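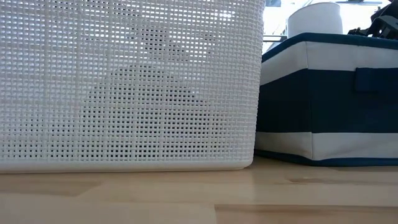 Ticket: Arm stops short when reaching into white lattice basket
Project: Bugti (tabletop sorting arm, shared workshop, bench by the window)
Opened by: Yee-man Man
Component: depth / obstacle map
Priority: normal
Status: closed, one follow-up open

Summary

The arm refuses to lower the gripper into the white plastic basket. It moves to the hover point, waits, then returns to its rest position with "path blocked". The same move into the navy and white striped fabric box next to it completes normally. Started in August after the side camera was moved down to its present low position. Not seen before that.

Setup

Controller board: Villey, stock firmware
Planner: Hirnarix, build 72
Depth sensor: overhead, unchanged
Side camera: fixed, low, looking along the tabletop
Basket: white plastic, moulded to look woven, small square openings all over the wall, solid rim at the base
Box: fabric, striped, pull tab on the front panel

Steps to reproduce

Start the planner with the default bench profile.
Place any soft item in the basket.
Send "pick" with the basket as target.
Wait for the hover point.

Expected: gripper descends and closes.
Result: "path blocked" after 8 seconds, arm returns to rest.

Log, first session

09:40 Reproduced on the first attempt. Repeated with the fabric box as target and the pick completed.

09:55 Swapped the gripper fingers for the spare set in case the collision model was out of date. No change. Original fingers refitted.

10:10 Checked joint limits at the hover point. All well inside range. Drive currents normal.

10:25 Opened the obstacle map in the viewer. There is a solid block above the basket, right where the gripper needs to go down. Its lower face sits level with the top of the basket wall. No such block over the fabric box.

10:40 Removed the basket and cleared the map. Block gone. Put the basket back and the block returned within a few frames.

10:50 Covered the lens of the side camera. Block gone, pick completed. Overhead sensor is therefore not the source.

Stopped for the day.

Log, second session (Wednesday)

14:05 Looked at the side camera's edge output. The basket wall produces a very large number of short edges, all much alike. The matcher pairs openings with the wrong neighbours and places some of the points too high. The striped box gives a few long edges and matches cleanly.

14:20 Count of rejected matches on the basket wall with the blind open: 198 per frame. Blind down: 72. Daylight comes through the lattice from behind and the upper part washes out, so that part is worst.

14:35 Tried a shorter exposure. The basket improves, but the shaded lower part of the bench becomes too noisy to use. Exposure put back.

14:50 Lined the inside of the basket with plain card as a test. Block gone, pick completed with the blind open. This confirms the cause but is no good as a fix. The card slides about and the gripper catches it on the way out.

15:15 Raised the minimum cluster size in the obstacle filter from 2 to 8. The block shrinks to a few scattered cells and the planner accepts the path. Ran the pick several times with the blind open and again with it down. No "path blocked" in either case.

15:40 Checked that the filter still picks up real obstacles. A pencil held upright over the box was missed. A screwdriver handle was seen. The pencil is a problem – thin objects do get left standing in tubs on this bench.

16:00 Put the cluster size back to 2 in the general settings and applied 8 only inside a zone drawn around the basket. Pencil over the box is now detected again. Pencil over the basket is still missed.

Cause

False points from the side camera, caused by the repeating lattice of the basket wall and made worse by the window behind it. The low camera position made the wall fill much more of the view than before.

Fix

Zone added to the bench profile with its own cluster size. Profile saved as "gorkum-bench" on the workshop machine. Anyone running an older copy needs to load the new one by hand, as the planner does not refresh profiles while running.

If the basket is moved, the zone has to be moved with it. The base rim is solid and gives a clean edge, so use that to line up the zone in the viewer.

Follow-up

Thin objects over the basket are not detected by the side camera. Until this is dealt with, keep the descent speed at the slow setting for that target. Possible next step is to take the height above the basket from the overhead sensor alone and ignore the side camera inside the zone. Ticket left open under the same component, assigned to Yee-man.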